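Dish brushes: what is worth bothering with

Every few months somebody tells me a dish brush will outlive a sponge, save water and change my evenings. I doubt all of it. A brush is fine for plates with a low rim, where the bristles can get into the rounded corners. On a greasy pan I still reach for a cloth.

Glykeria Deligiannis wrote in to say she boils hers every Sunday. I tried that with a Flodar brush and the neck went soft, so I won't be passing it on as a tip.

Green-handled brush, small gray-blue plate:

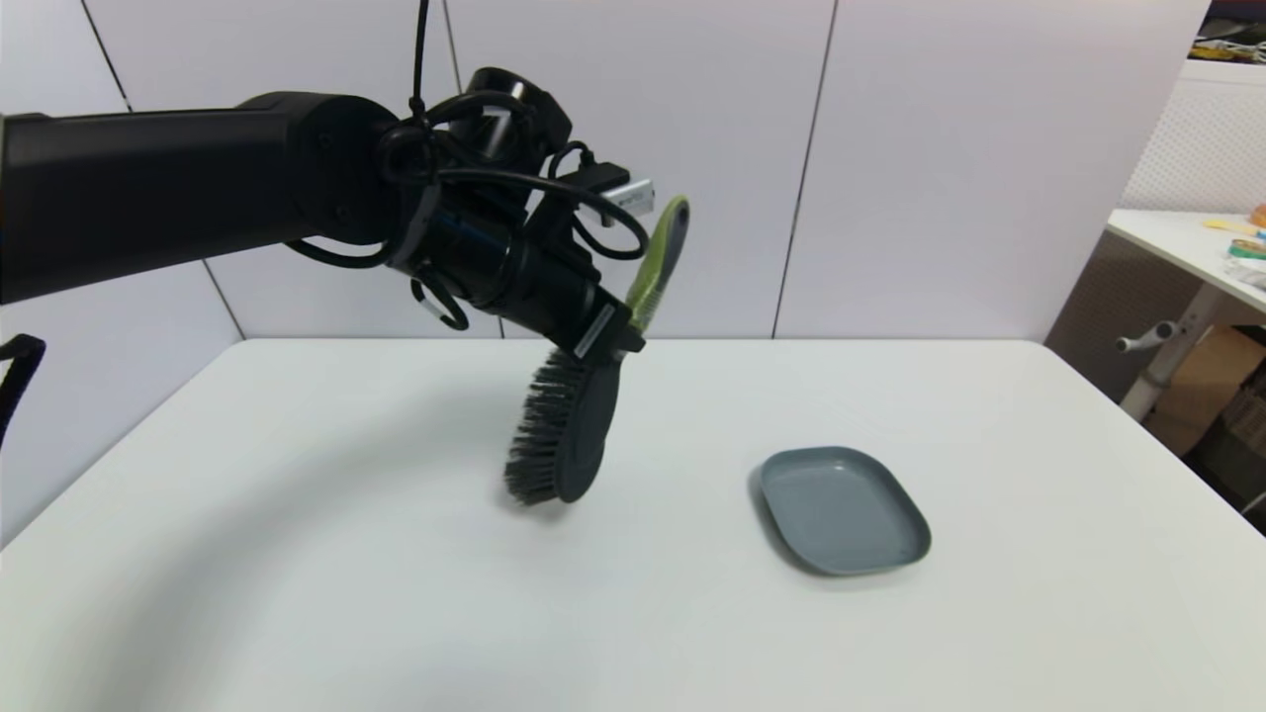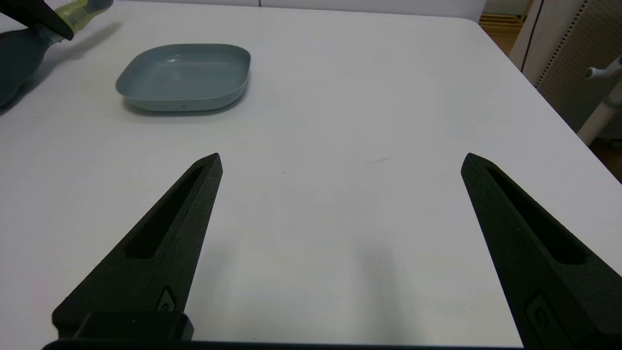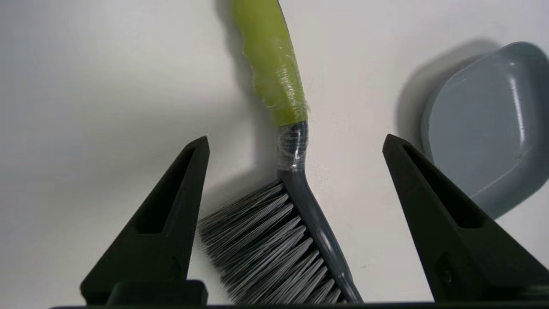
Take any plastic film off the handle before the first wash. People leave it on to "keep the grip nice," and I can't see how. Water creeps under the wrap and sits there.

Splayed bristles don't mean much to me. Some brushes are sold that way. I throw one out when it smells after a rinse in hot water and a night hanging up — head down, never standing in a cup.

As for the 4 brushes for $11 deals, I bought one at Prerstead and two shed into the sink the first week. Buy a single brush and see how it does. Vinegar soaks: skip them, dish soap does the same job.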